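August 19, 2026

Collection rules, working copy. Rewriting the handheld section today. The old one was a page of one-liners from November and people have been reading it three different ways. Raelene Ruddock went through it with me this morning and marked the parts she gets asked about most. What follows is what we settled, plus what we left open.

1. What counts as an episode

One episode is one object, one pick, one place. Recording starts with the fingers fully open and ends with the fingers fully open. If you pick the object up, put it down and pick it up again, save it as a retry and tick the retry box. Do not trim it in the viewer so it looks like a clean pick. We found trimmed files in the Drekia set and had no way to tell which ones had been touched, so the whole batch went back through review.

Drops are kept. Mark them as drops. A drop with a correct label is useful to us and a drop labeled as a success does damage.

2. Speed

Move at the speed you would use if you were handing the thing to somebody. The wrist can turn, but no snapping at the end of the motion. The tracker loses its place on fast turns and the file looks fine until someone plots it. Raelene wants a hard number here. I don't think operators can hold a number in their heads while working, so for now the rule stays in words and the checker script flags the fast ones afterward. She isn't fully happy with that. Leaving it open.

3. Calibration

Open and close the fingers 2 times before the first episode of every session, full travel, and wait for the width reading to settle. Same again after a battery change and after anything hits the floor. Write it in the session log with your initials. If the width at full close has drifted, stop and redo the zero. Don't correct it later in software.

Finger pads: check for tears and lint. Fabric lint is the bigger problem in home sessions. Wipe with a dry cloth. No solvent - we lost a set of pads that way and the surface never felt the same.

4. Cable and label

Keep the cable on the side away from the reaching arm and leave enough slack that it never pulls the body. If it tugs mid-episode, finish the motion, mark it, and carry on. The unit label stays readable. Do not tape over it, and do not swap labels between units to match the booking sheet. Fix the booking sheet.

5. Homes

This is the part that was thinnest in the old version, and most of the morning went on it.

- Written permission from the householder before the case is opened. A text message is fine if it's saved with the session.
- Walk the room first. Mail, medicine labels, screens, family photos, anything with a name or address on it gets turned over or moved out of view. The householder does it or watches you do it.
- Nobody else in the room while recording. If a person or pet comes in, stop, and delete that episode in front of the householder.
- Don't tidy. Apart from the private items above, the room stays as it is. The first Laltmont sessions were so cleared out that every surface looked like our bench, and we already have plenty of our bench.
- Everything you moved goes back where it was.

Raelene asked whether books and magazines count as private. We agreed on no for ordinary printed covers, yes for anything handwritten or anything that came through the mail. Loose paper gets turned over if there is any doubt.

6. Soft surfaces

Beds and sofas are allowed and we want more of them. Containers shift on a quilt in a way they don't on a table, and the operator's own weight on the mattress moves everything. So: stand or kneel on the floor, don't sit on the bed. Set the bin down and let it settle before recording. If the bin slides or tips during a pick, keep the episode and tick "container moved." Don't hold the bin with your free hand. I saw a hand in several of the Lagos files and those can't be used for the one-arm task.

Lift straight up until the object clears the rim, then travel. Dragging over the rim is a separate tick box.
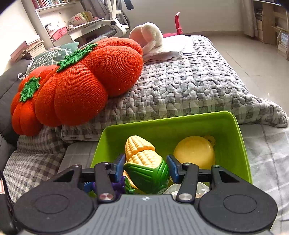 7. Names for objects

Toy food gets the prefix "toy" every time. "Corn" and "toy corn" have both been used for the same kind of thing and the search returns half of what it should. Same for fruit: "toy grapes," never "grapes." If you can't tell what an object is, write "toy, unknown" and leave it. Don't guess from the shape. Color goes after the name, lower case.

Containers: bin, bowl, basket, box. Pick one of the four. If it's a toy bowl being used as an object, it's an object, and it takes the prefix like everything else.

8. Review

Every session gets a second reader who was not the operator. The current count waiting for review is 1,137 episodes, with 456 of them from home sessions. The home ones go first, on account of the privacy check. Cap on a single upload is 500 episodes. Past that the Kinedent importer has been timing out and leaving partial folders, which then look complete in the listing. Split by session, never by date.

The reviewer can reject but can't relabel. Relabeling goes back to the operator with a note. It's slower and I know there have been complaints.

Still open

- Number for the speed limit, see 2.
- Whether retries should be capped per object.
- Mirrors. We turn over photos but have no rule for a mirror that shows the operator. Raelene to draft something.
- Tick boxes in the app don't match the wording here yet. Until they do, go by this page and put the difference in the comment field.

Old version moved to the archive folder. Please throw out the printed one taped inside the case lid.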